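Progress report, August 2021
Healthy Plate at Home, Plirkamcombe and Plargate
Prepared by Wagner Godoy for the Komumer fund

Dear Johannes Mtshali,

I send you the report for the second period of our nutrition project. I am sorry that it arrives one week after the agreed date. We were waiting for the last food diaries from Plargate.

What was done

In this period 73 adults took part in the home program. All of them want to eat less salt and less sugar, and many have high blood pressure in the family. Each person keeps a food diary and speaks with our dietitian by telephone. The calls were planned for fifteen minutes, but most of them are longer, and I prefer not to make them shorter. People do not talk about their real dinner in the first five minutes.

We received 1,025 diary pages. Not all are complete. Breakfast is almost always written, and the food eaten late in the evening is often missing. We changed the form and put the evening at the top of the page. After this change the evening part is filled in more often, but I can not say yet if it is also more exact.

The recipe booklet is printed in its second version. The lentil soup was corrected, as the first version had too much water. We also took out the recipe with smoked fish, which was too salty for our own advice.

Home routines

Several participants told us that the evening is their most difficult time. They come home tired, leave their things on the bed, and eat bread and cheese standing in the kitchen. The dietitian now speaks with them about the first half hour at home, before any cooking begins.

Coat off, then a glass of water 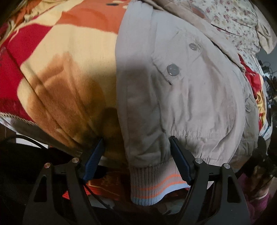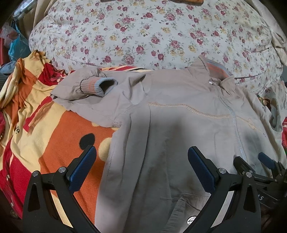
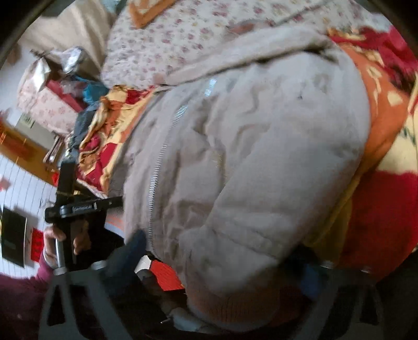
In the calls we suggest to prepare one thing in the morning, for example washed vegetables or boiled eggs in the refrigerator. This advice was accepted better than the full weekly menu, which only a few households followed until the end.

Difficulties

The scales we ordered from Filali came late and 3 of them did not work. They were exchanged without cost. In Plargate we still have no room for the group cooking, so the participants there have only the calls. I consider this a weakness of the period, and I have asked the school if we can use its kitchen after classes.

Money

We spent 2,984 on printing, telephone and the scales. This is a little under the plan, because the cooking in Plargate did not start. I ask your permission to move the rest to the next period and use it for the same purpose.

Next steps

We will continue the calls and repeat the blood pressure measurements in December. The final diaries will be collected in the same month. If you wish to listen to how a call is done, the dietitian can arrange it with the agreement of the participant. Please let me know also if the table of costs should stay in the present form.

With kind regards,
Wagner Godoy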